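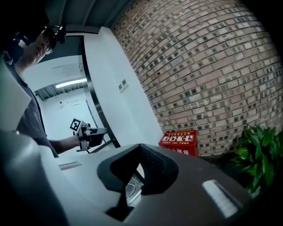 Nillside workspace review: bricks, bright corridors and a fairly small desk

Reviews > Workspaces > Nillside

Search reviews Type a name or area Go

15 Apr 2024

5 min read

I've been renting at Nillside since August, so I've had a full winter in the place and feel I can finally say something useful about it. I nearly wrote this up after my first month, when I was still in love with the brickwork, and I'm glad I waited (I'm still in love with the brickwork, mind you).

For anyone who hasn't come across it, Nillside is the shared building at the far end of Brodenier Road, past the Filali bakery. You can take a desk, a lockable room or just a shelf and a day pass. I started on a day pass and moved up to a desk, and for that I pay 300 a month with the internet and cleaning thrown in. There's a deposit of 70 for the key fob, which you get back when you leave, or so the form says. I haven't left yet so I can't tell you how quick they are with it.

Getting in and finding your way about

The bus stops nearly outside, and on foot from the station it took me 23 minutes with a heavy bag. Once you're in it's a bit of a rabbit warren. You go through one doorway into a very white, very bright corridor, then round a corner and suddenly there's brick. I walked the wrong way more than once in my first week and ended up by the bins.

The white corridor is my least favourite bit. It's clean and it's well lit, but first thing in the morning it's like walking into a fridge, and every scuff shows up. I'd put a few hooks or a noticeboard in there if it were mine. The doorways are a decent size though, and I've had a folding table and a big box of samples through without scraping anything – that matters more to me than looks.

The brick wall

Now this is what sold me! The long corridor has brick along one side, all the way down to the end, in a mix of reddish tan and beige. A lot of the bricks have dark grey squares on them, so from a distance the wall looks speckled. The first time I saw it I thought it was a bit much. By the second week I was taking visitors the long way round so they'd walk past it. It gives you something to look at while you're on the phone, and I do nearly all my phone calls pacing up and down in there.

The other side is plain white, and I think that was the right choice. Brick on both sides would have been gloomy. My one grumble is that people lean things against the bottom of the bricks and then leave them there. There's a red sign with white Chinese writing and little pictures on it which I've grown rather fond of, but I would like the floor beside the wall kept a bit clearer.

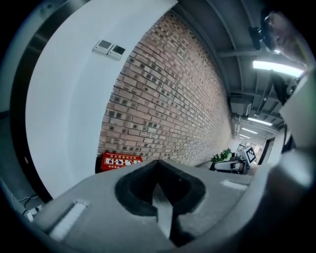
Brick down one side and plain white on the other, with the pair of control panels up on the left.

The wall panels

There are two small control panels side by side on the white wall, square and neat, each with a little dark display and some buttons along the bottom. Full marks for tidiness, as they hardly stick out from all that white, but no marks at all for labels. When I asked at the front desk I was told not to fiddle, so I haven't, and if you're the sort of person who likes to know what every button does it will drive you slightly mad. I'd love it if somebody stuck a printed card beside them.

Cables are the other thing. I've seen the odd loop of black cable lying about and would prefer it clipped up out of the way, especially when I'm carrying a tray.

Desk, kitchen, noise

The desk is fine for a laptop and a notebook and not much more. If you cut fabric or spread out drawings, pay for a room. The chair is the Kotby one you see everywhere, comfy for a morning and then I start to fidget, so I brought in a cushion from home. The kitchen has a good kettle and a terrible toaster. It's quiet before lunch and chatty afterwards, and voices do carry down the corridors, so bring headphones if that bothers you.

Would I take it again?

Yes, I've just renewed. I'd like a bigger desk, and I'd like the white corridor painted any other colour in the world, but I look forward to going in and I couldn't say that about the last place. Do ask for a day pass before you sign anything, and walk the whole length of the brick corridor while you're there. The day pass has to be booked by email, as they don't sell them on the door any more.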